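Support > Kitting cell > Open tickets
Ticket 73: Picker skips the thin harnesses, grabs two boards at once
Status: open, waiting on shop
Opened: July 17, 2018

Hi again! I know I said after the last ticket that I'd leave you all alone for a while, but I've got a fresh one, and I'd rather write it up while I still have my notes on the bench.

Quick background for whoever picks this up. We do small repair kits for fan controllers. A kit is boring: a board, a cable, a harness, a little wired part or two, all laid out on a tray so the bench person can check it before it goes in a bag. It's the sort of chore everybody here would happily hand over to a machine (me first), and that's why we've been trying the two-arm cell with the Sterkura pick software since June. I run the cell, and I also do the kitting by hand when the cell is sulking, so I get to compare.

The setup is the one from your install guide, the Fullton layout. Bins left and right, lined tray in the middle, one kind of part per bin. I haven't moved anything since calibration.

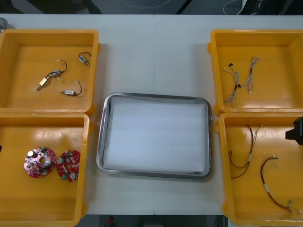 Bin layout for ticket 73, lined tray in the center.

What I expected: one of each part on the tray, nothing touching, then the cell beeps and waits for me.

What I get: it depends on the part, so I'll go one at a time.

Little wired parts, top left bin. These are mostly fine! I honestly thought they'd be the worst. It goes for the solid body and leaves the wire to trail behind, and that works. I've got no complaint except that it's slow. I can do it faster while holding a coffee.

Cables, bottom right bin. Okay if they're lying apart. If one is curled over another, it takes hold of a loop and drags the neighbor along. Same thing I do when I'm in a hurry, to be fair, but I notice and shake it loose, and the arm just carries on as if all is well.

Harnesses, top right bin. This is complaint number one. Out of 31 tries on the thin twisted ones, it skipped the pick 22 times. It doesn't fail the pick, it skips it. The arm comes over, hangs there for a bit, goes back home, and the log says "no graspable object." There's a harness right there! I can see it from my chair!

Boards, bottom left bin. Complaint number two, and the one I think is partly on us. We get the round boards in panels, and someone is supposed to snap them apart before they go in the bin. Well.

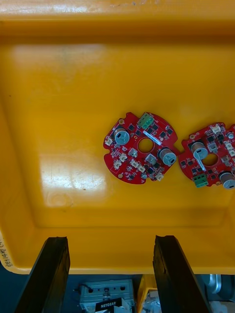
So the software finds a nice clean edge, closes on it, and up come two boards where the kit calls for one. Then the weight check trips and the whole cell stops until I walk over and clear it. A person would feel the tab, snap it, and not even mention it. I don't expect the arm to snap boards (please don't let it try, those terminal blocks aren't cheap) but I would love it if it could say "these look joined" and move on to the next bin without quitting for the day.

Things I've tried so far:

Wiped down the bins. The yellow plastic is shiny and I wondered about glare. Boards got a bit better, harnesses no change.

Turned off the overhead light on that side. Worse for everything. Turned it back on.

Dropped the grip force to 80 percent of default, in case it was scared of crushing the wires and bailing out. No change on the skips, and it dropped a board, so I put it back.

Restarted the vision service. Twice. It made me feel better and did nothing else.

Laid a harness on the white liner by hand and asked it to pick from there. Now this was interesting – it went for it on the first try. It seems much happier with wire on white than with wire on yellow. The trouble is that it's only happy until there's other stuff on the liner too.
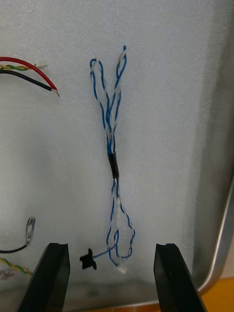

With a black sleeve in the middle you'd think it would have an obvious place to grab. That's where I would pinch it. Sometimes it does go there, but other times the target jumps out to one of the loops, or over to a loose lead that belongs to some other part, and I can watch the little crosshair wander back and forth on the monitor like it's choosing a dessert. Once the crosshair settles it usually does all right. It's the settling that takes forever.

Reply from support (Chowdhury desk):
Thanks for the detail. Can you confirm which grasp profile is loaded for the top right bin? The default profile ignores anything thinner than the minimum width. There is a separate one named "soft wire." Also, please send the log from one skipped pick and one good pick. For the joined boards, there is a setting called "max footprint" that can reject an oversize part without stopping the cell. It is off by default.

My reply:
Okay, so it was on the default profile. I could have sworn I'd switched all the bins over, but I only did the cable bin. Sorry! Switched now. First few picks look better and I'm trying not to get excited. Logs attached, good one and bad one.

Max footprint is on too. It flagged the joined boards and went on to the cables with no stop, so that's a big yes from me. I also put a note on the panel rack about snapping them.

Still not fixed: the wandering target when there are several wires on the liner, and the cable loops dragging each other. If there's a trick for those, I'm all ears. Elero, the other shop on our service plan, told me they just put fewer parts out at a time, and I can do that, but then I'm refilling bins all morning and I might as well be making the kits myself.

Please leave the ticket open. I'll run a full batch on the soft wire profile and post the skip count when it's done.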